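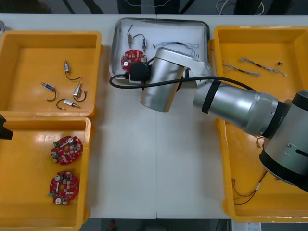

Gripper trials: Lovelside bench

Search this site
Home Projects Gallery Contact
2 min read

We are comparing 3 sets of fingers on the Pacheco kitting job. Each set gets 13 picks from the yellow trays to the steel one. Boards and harnesses are on the list too, but the solenoids decide it, as their leads tangle. Results go to Drostham in January.

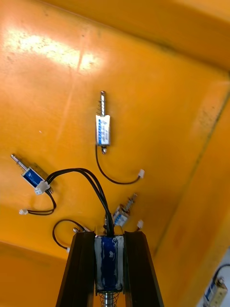 Wrist camera, dark fingers closed on a solenoid with a blue wrap. More solenoids in the tray.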